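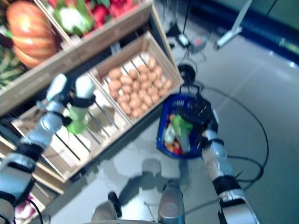
Tredodex is a table of retail produce names with their spelling variants, plural forms and parent categories. Each record has one preferred name and any number of aliases. Items sold whole, like the pumpkin and the cauliflower in the wooden crates, get a single record – cut or packaged forms are linked to it through `parent_id`. Regional names are stored as aliases and never as separate records.

## Contents

- `names.csv` – 2996 records, UTF-8, comma-separated
- `aliases.csv` – one alias per row, keyed on `record_id`
- `categories.csv` – category codes and labels

Of the records, 2414 have at least one alias. 107 have no category and carry the code `UNK`.

## Known issues

- "Squash" maps to 3 records. Filter on `category` before joining.
- Plurals ending in `-oes` were entered by hand and may be inconsistent.

## Changes

4 Dec 2023: duplicate aliases removed, `parent_id` added.

## Contact

Shiyu Pan maintains the table. Send corrections as a patch against `names.csv`.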